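Snack Packing Table: Your Questions Answered

Thanks for stopping by! We get a good many questions about our snack packing mornings at the Ardeleanu Neighbourhood Centre, and the same ones tend to come round again, so Geeta Srivastava and I sat down with a pot of tea and wrote out our answers.
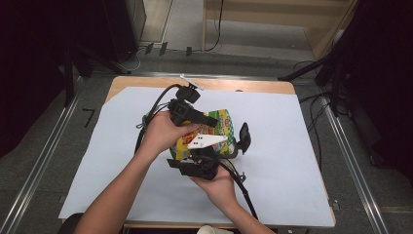

What are the snack packs, and who gets them?

Each pack is a paper bag with a few bits and pieces inside for a child to eat after school or on a holiday program outing. There's usually a small bag of chips or something similar, a piece of fruit, a muesli bar and a little box of sultanas. They go to the after-school club here at the centre, to the homework group across the road, and in July to the winter holiday program as well, when we get very busy indeed. Last year we sent out 1,904 packs, and I still can't quite picture that many bags in one place.

Why do you put paper on the tables?

This must be our most popular question! We lay a big sheet of white paper over each table before anything else comes out of the cupboards. Crumbs and salt show up nicely against it, you can fold the whole lot up at the end, and you can write on it. Benedicta Dogbe likes to pencil the names of the groups along the edge of hers so the finished packs can be lined up beside them. If your sheet ends up a bit crooked, or a corner is missing and the wood pokes through, please don't fuss over it. We buy the paper as a long roll and the ends are never tidy. As long as the part you're working on is covered, you're right to start.

Do I need to tape the paper down?

Only if the windows are open. Please use the masking tape and leave the clear sticky tape in the drawer, as it took the finish off one of the bigger tables and Tibor Bárány had to sand it back by hand.

How should I handle the chip bags?

Gently, but you needn't be frightened of them. They're puffed up with air, so they'll take a bit of a squeeze, and a wrinkled bag is perfectly fine to pack. What they don't like is having something heavy dropped on top. Hold the bag by its sides or its top seam, pop it into the paper bag last of all, and let it sit above the fruit. If you feel a bag go soft and flat in your hand, put it in the blue tub and take another.

What happens to the bags in the blue tub?

We check each one for a split seam. Anything open goes in the bin, even if it looks all right inside. I know it feels wasteful (I was brought up to finish everything on my plate, and the plate next to mine if it was going), but we can't pass open food on to children.

Is there an order for filling a pack?

There is, and once you've done a few your hands will remember it for you. Fruit goes in first, standing up if it's a banana. The muesli bar goes down one side and the sultanas down the other. The chips go on top, with the front of the packet facing out, and then you fold the paper bag over twice. We don't staple. A sticker is enough to hold the fold, and the little ones can manage a sticker by themselves.

Why does it matter which way the packet faces?

So the children can see what they've got without emptying everything onto the floor. A bright yellow or red packet peeking out of a brown bag also does a lot to cheer up a rainy afternoon. Some of the younger ones choose entirely by colour, and I can't say I blame them.

What about allergies?

Allergy packs are made up separately, on their own table, before the general packing begins. Svatopluk Štěpánek looks after these and keeps the list. Please don't help at that table unless he's asked you to, and please don't carry things across to it, even if he seems to be running short. Read every label every time, including on brands we've bought for years. Recipes change, and the front of the packet often looks exactly the same when they do.

Can I donate snacks?

Yes please, and thank you! We're able to take sealed, shop-bought snacks in single serves with at least 4 weeks left before the best-before date. Small bags are much easier for us than large ones, as we aren't set up to divide food into portions. We can't accept home baking for the packs, though if you happened to leave a slice in the kitchen for the packers it would be gone by morning tea.

How many people fit at one table?

Two on the small wooden tables and up to 7 at the long ones. The small tables suit people who like to sit close and have a proper chat, and the long ones are better for families. If your back isn't what it was, ask for a chair with arms. There are a few in the reading room and someone will fetch one for you.

What should I wear?

Anything comfortable. Short sleeves, or sleeves you can push up, are best, since cuffs do drag across the paper and take half the sultanas with them. Please wash your hands when you arrive and again after the break.

Can children help?

They certainly can, with a grown-up beside them. Stickers and sultana boxes are good jobs for small hands. Bianka Virág sets up a low bench for the under-sixes and keeps a basket of crayons there too — the plain paper bags look much nicer with a drawing on the front.

How do I pack up my table at the end?

Take everything off the paper, bring the four corners into the middle so that the crumbs stay put, and carry it to the bin like a pudding in a cloth. Clean paper can go in the craft box. Wipe the wood with a damp cloth and then a dry one, and leave the table where it is until the top has aired.

When is the next packing morning?

The next one is on 9th June, starting straight after the playgroup finishes. Put your name on the sheet by the front desk or ring the office and we'll add it for you. New faces are always welcome, and the kettle goes on early.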